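Print this review | E-mail to a friend

Review: Herrera sorting bins and steel work tray set

Posted Tuesday, December 24, 2019

I've been through a lot of little containers in my time. Muffin tins, yogurt cups, the lid of a cookie tin, one very unlucky soup bowl. If you build small electronics at a table like I do, you know the feeling when a tiny connector rolls off and you spend the evening on your knees with a flashlight! So when I saw the Herrera set at Tellunthorpe (that's the surplus place I order most of my wire from) I put it in the cart without thinking very hard. It was 60 dollars, and shipping took 2 days, right in the middle of the December rush, so good for them.

You get a group of shallow plastic bins plus a rectangular stainless tray. I've used the whole lot for wiring up round red boards, which are fiddly things with a screw terminal on one edge and harnesses that never want to stay where you lay them.

The tray is my favorite part, so I'll start there. It has a nice raised rim all the way around and it's big enough to hold a board with its harness stretched out to the side. I like to put a sheet of plain white paper in the bottom. Thin wires show up so much better on white than on shiny steel, and when the paper gets grubby you just throw it out.

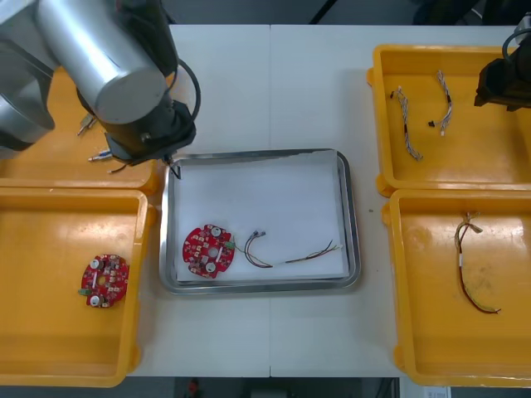
Board and harness in the tray, on a paper liner.

My one gripe with the tray is the shine. Under a strong overhead light it bounces everything right back at you, and before I started lining it I had to keep tilting my head like a parrot to see what I was doing. A brushed finish would have been kinder.

Now the bins. They're a warm color somewhere between yellow and orange depending on the light, and the inside is smooth and glossy. Dark parts stand right out against it, and so does a red board. Smooth also means you can wipe them down in a second, though I do find that small flat things like to hug the floor and you have to slide them to the side to get a fingernail under.
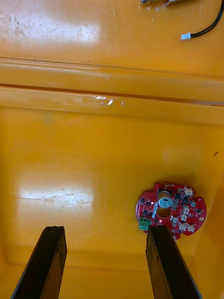 Can you put a bare board straight into one of these bins?
I do it for parking a board for a few minutes, but ordinary plastic can build up static, so for anything delicate or any longer storage put it in an antistatic bag first.

The rounded corners turned out to be a bigger deal than I expected. Little pins collect in square corners and stay there forever, and with these you can sweep a finger around and everything comes along. The rims are thick enough to grab too, even when you're wearing gloves. I sort by job: boards in one bin, small wired parts in another with plenty of room between them so the leads don't knit themselves together. Give the wired stuff more space than you think it needs!
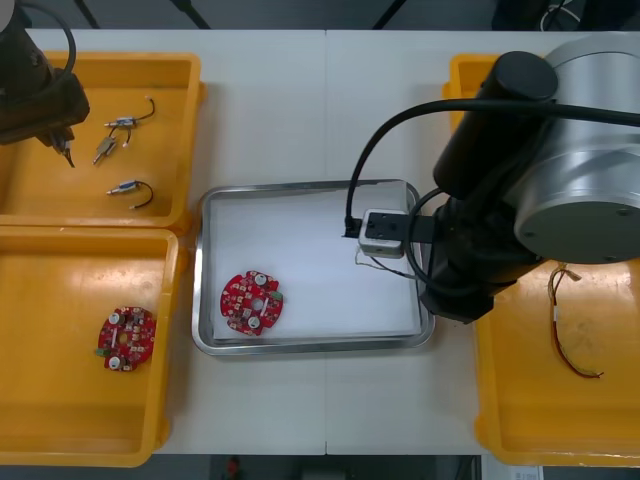
How they compare with the others

I had a Jerkard set before this one. Those were deeper, with straight sides, and fine for screws, but I could never see the bottom without standing up. I also borrowed a Drivilent organizer for a while, the kind with lots of tiny compartments and a snap lid. Great for travel, terrible for harnesses. You'd fold a bundle of wires in there and it came out looking like a bird's nest.

The Herrera bins don't have lids at all, and I do miss them at the end of the day. If you have cats or small kids you'll want a shelf to put these on. They also pick up scuffs on the inside pretty easily. Mine don't look new anymore, and I can't say it bothers me, but if you like things spotless you should know.

For looser bundles I've been using a soft, fluffy white lining in the metal tray. Wires settle on it and don't skate around, and it's easy on little plastic connectors. It does fill up most of the depth, so don't go overboard if you want any rim left to stop things rolling.

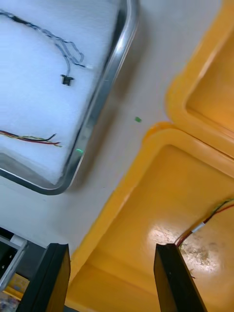
What's the best way to clean the steel tray?
Warm water, a drop of dish soap and a soft cloth, and then dry it right away so you don't get water spots on the rim.

Would I buy the set again? Sure, and I'm already thinking about a second one so I can leave a half-done job sitting out and start on something else. I'd take four stars' worth of bin and five of tray, and I'd pay a few bucks more for lids. Tellunthorpe still had them listed when I looked, with the tray sold separately too if that's all you need.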